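Section 4. Setting Up the Stesside Canopy Stove Shelter and Stove

Read this section before your trip, in your yard, with time to spare. The box says one person can put the shelter up in four minutes. Plan on 21 the first time, and more if the wind is up. We wrote this guide after the last round of customer returns, and most of those came from people who believed the box.

What you need
Stesside shelter body with four corner poles
Tillow two-burner stove (sold separately)
Fuel canister, 400 g size
Eight ground stakes
Mallet

NOTE: The stakes packed with the shelter are fine for lawn. They bend in gravel and pull out of sand. If you camp on either one, buy better stakes.

4.1 Raising the shelter

1. Pick level ground with no branches overhead. "Mostly level" is how stoves end up tipping, so check with a pan of water if you aren't sure.

2. Lay the shelter body flat with the vent flap facing up. The label says the fabric is the same on both sides. The seams are not. If you can see the taped side, turn it over.

3. Slide each pole into its sleeve until the button clicks. A pole can feel locked without the click. Pull back on it to check.

4. Stake the two corners that face the wind, then raise the other two.

5. Tie out all the guy lines, even on a calm evening. The shelter is rated for gusts up to 31 mph, but that rating was worked out with every line tight and brand new stakes. We would take it down well before that.

CAUTION: Do not close more than two of the side panels while the stove is lit. The roof vent is sold as "full airflow." It lets out some steam and a little smoke. It will not clear carbon monoxide, and no vent that size could.

4.2 Water and drinks

Keep drinking water outside the cooking area, on its own table. A bottle with a narrow metal neck pours well into a cup and badly into a wide pot, so use a jug for cooking.

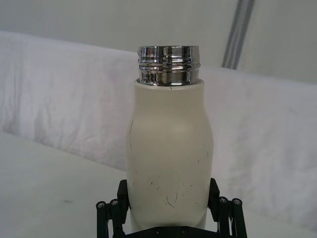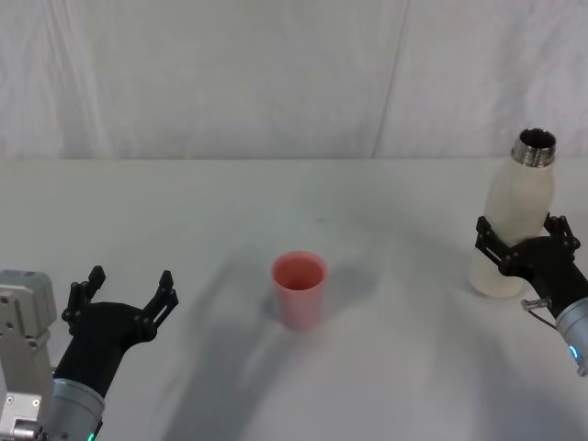 Never set a sealed bottle on a burner or next to one, whatever it's made of. The Zorby camp kettle is the only container we have tried on this stove that sits flat across the burner supports. Other kettles may fit. Try them cold and full before you trust them.

4.3 Connecting the stove

1. Set the stove at least two feet from any side panel. The fabric is treated to slow down a flame, and "fire resistant" on the carry bag means that and no more.

2. Check that both burner knobs are off.

3. Look at the rubber seal inside the regulator. If it is cracked or missing, stop.

4. Screw the canister on by hand until it's snug. Do not use pliers.

5. Brush soapy water over the joint and watch for bubbles. Sniffing for gas is not a test, though plenty of experienced campers will tell you it is.

6. Open one knob a quarter turn and press the igniter. If it doesn't light in three tries, close the knob, wait five minutes and use a long match.

NOTE: The built-in igniter is the part we hear the most complaints about, mainly after damp storage. Carry matches.

4.4 Packing up

Let the stove cool fully before you take off the canister. Dry the shelter before you bag it. If you have to pack it wet, hang it up at home the same day - the mildew coating helps for a night or so, in our experience, and not for a week in the trunk.

Replacement seals and pole buttons are stocked by Hettiarachchi Outdoor Supply. Have your model number ready. It's printed inside the carry bag, under the flap.

Section revised May 31, 2020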